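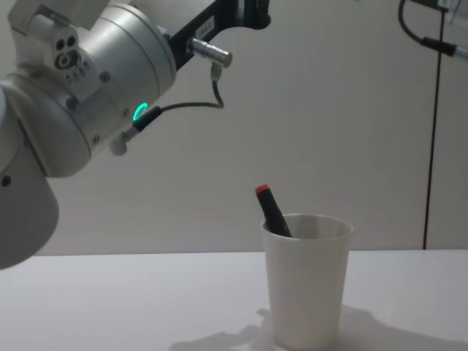 Friday, 4:10 pm. Bench notes, Clirkwood workshop.

The cup question has reached the stage where it gets its own page.

Background, for whoever reads this after I've gone home. The marker cup on the white table is a paper cup. It has been a paper cup since we moved the benches, when it was going to be a paper cup until Monday. Since then it has been replaced only by other paper cups. They fail at the rolled lip first, or they get used by someone who wants coffee and doesn't look inside. Both have happened. The second one was me.

What we want from a marker cup:
- stays up with one marker in it, which leans
- stays up when the table gets bumped
- marker can be pulled out one-handed without the cup coming along
- doesn't have to be white, but white on white is how the last one got swept off the table by a sleeve

Tried this week:

Paper cup, as is. Fine standing alone. With one marker leaning on the rim it will take a slow push near the base and just slide, which is good behavior. Push it up by the rim and over it goes. Narrow at the bottom, wide at the top, so no surprises. One-handed pull: comes along for the ride about as often as it doesn't. I didn't keep a tally and I'm not going to.

Paper cup with hex nuts in the bottom. Used M10s out of the odd-sizes bin. Weighed it at 109 g loaded, marker not included. Much better. Slides on a base push, rocks and comes back on a rim push unless you mean it. One-handed pull works every time if you pull up and not sideways. Complaint: the marker cap goes down between the nuts and stays there while the marker leaves. Got ink on the nuts, then on me.

Same, with a cardboard disk over the nuts. Traced the cup base, cut it a hair bigger, pushed it down until it jammed. Solves the cap problem. Disk is from the back of a Memitley notepad, the only part of that notepad anyone has found a use for.

Two cups nested, no weight. Read somewhere that this stiffens the wall. It does. It also tips exactly like one cup, only more expensively.

Double-sided tape under the base. Stays put beautifully. Then you want to wipe the table and you have a cup-shaped island with a gray ring around it. Took it off with the scraper and some isopropyl. Do not do this again. I'm writing that down because the same sentence is in my notes from June, about the tape dispenser.

Plokunport desk organizer, from the supply shelf. Heavy, stable, has compartments. Within one afternoon the compartments contained a tape measure, a dead battery, a bag of ferrules and somebody's lip balm, and the marker was on the floor. Back on the shelf. A cup's great strength is that it's too small to be generous with.

Separate matter, the markers. We opened a box of 40 Son fine-tips at the start of the year. I can account for 2 of them. One is usable. The other writes if you hold it at a steep angle and think of it as gray. Storing them tip-up or tip-down has been argued both ways at this bench and I don't have a result. Tip-down seems like it should keep the ink where you want it. Mine leaked. Tip-up seems like it should dry out sooner, and I've never had one stay in the building long enough to check. Leave it in whichever way it lands for now.

Also tried writing MARKERS on a cup, with the marker. The waxy coating on this batch beads the ink up and it wipes off under a thumb. Plain masking tape takes it fine. So if a label is wanted, tape first, then write on the tape.

Decision for now: nuts plus disk, strip of blue masking tape just under the lip so there's some color against the table. Park it toward the back, out of sleeve range, but not right up against the wall or you can't get a hand behind it.

To do
- build a second one for the other bench, same nut weight
- check whether the blue tape stops it getting swept off or only makes it easier to find afterward
- look for a scrap of aluminum tube with a wall thick enough to stand up unaided, 3 inches or so across. Cut, deburr, glue a foot on it. This has been on the list longer than the cup has
- order markers. Ask for the cheap ones, they vanish at the same rate
- put the isopropyl back, it's still over by the sink

4:55. Lent the usable marker out. Cup performed perfectly.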